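Grukmont desk task kit, calligraphy set: a month of daily use

I bought this one with my own money, or the lab's money, which feels much the same once you've filled in the form. We train a pair of arms to tidy desks by showing them how, over and over, and what we were short of was variety. Our arms had been picking up foam blocks since the spring and they were getting very good at foam blocks! So when Fatemeh Safavi spotted that Grukmont do boxed "themes" for people who collect demonstrations, we went for the calligraphy one. It had the most awkward shapes in it, and I like a challenge (she says, before spending a whole morning on the hooks).

In the box you get a dark wooden rack, the brushes to hang on it, a black mesh pen cup and a big practice sheet with a red grid, plus a card of suggested tasks. No arms, no cameras, no software. You bring those yourself. We drive ours with a pair of Mirzaei hand controllers and log everything through Dorneo, and nothing in the kit cared either way.

Setting up is quick. The rack goes at the back of the table, the sheet goes down flat (flattish, I'll come back to that) and the cup goes wherever you fancy. Do move the cup between takes. We left ours in the same spot for the first 30 demonstrations, and the model trained on those went straight for that spot whether the cup was there or not. I threw the lot away and started again. My own silly fault, but the card could warn you.

The rack is the star. The crossbar has a dragon's head carved on the left end, the posts are turned, and there's a fussy little openwork panel low down between them. All of that is lovely for training, as it's the sort of clutter a real desk has and a foam block hasn't. The brushes hang from small metal loops, and they're properly different from each other: slim ones with white characters down the shaft, and one big fat one with a tan lower handle. A grip that suits the fat one is hopeless on the slim ones.
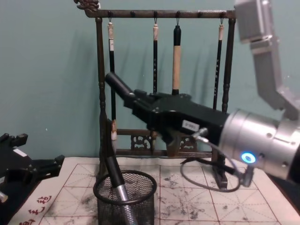 How many demonstrations do you need before the arm can take a brush off its hook?

We got useful behaviour from 300 good ones, split across all the brushes and with the cup moved every few takes. With fewer than that it would manage the thick brush and fumble the thin ones.

That 300 hides a lot of binned work, mind you. Sepehr Kiani and I took turns on the controllers, and after our first proper round we sat down with tea and went through the lot: 232 keepers. The rest had a brush swinging too much to grab, or one of us dithering in mid-air for ages. Dithering is poison. The learner can't tell that you were scratching your nose, it just learns that hovering is part of the job. So we did more in the afternoons, when we were both more awake, until we had our number.

The swinging is my main grumble about the kit. Knock one brush and its neighbours go too, and then you either wait for them to settle or learn to work with a moving target. Sepehr thinks we should have kept more of the swinging ones in, and he may be right. I'd have liked a second set of stiffer hooks in the box so you could start easy and work up.

The sheet I've gone back and forth on. The red grid is really handy for putting things back in the same place (or deliberately not the same place), and ours is now so covered in grey and black smudges that it makes a nicely messy background. The camera side of the model used to get muddled by marks on the table and it copes much better now. But the bottom edge curls. Tape it, or buy the weighted mat that Fanmont sell, which we haven't tried.

The cup is a mesh cylinder with a rolled rim, and it's fine. You can see through the mesh a bit, which the depth camera hated for the first few sessions. We also started using it for pens, which isn't on the card at all, and I think it's my favourite thing we've done with the kit. One pen in the cup, one lying on the paper, and the arms have to sort it out between them.
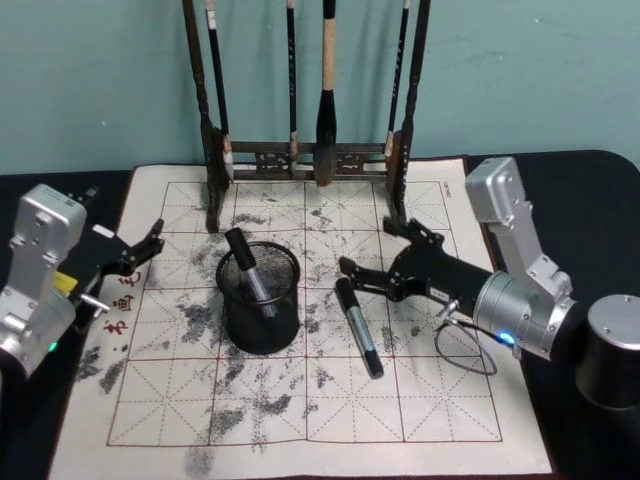 Pen tidy task: one marker in the mesh cup, one on the sheet, both grippers over the paper.

Picking a pen up off flat paper is harder than it sounds, by the way. You come down a whisker too low and the fingers drag the sheet along with them. Come at it slowly and from the side.

Would I buy it again? I would, though I'd ask for a spare sheet and I'd write my own task card. The suggested tasks are all single-arm and rather tame, and with two arms you'll have used them up in a couple of days. Fatemeh is already eyeing the tea set theme, so I expect I'll be back with a report on tiny cups by September.

Four stars. One knocked off for the hooks and the curling.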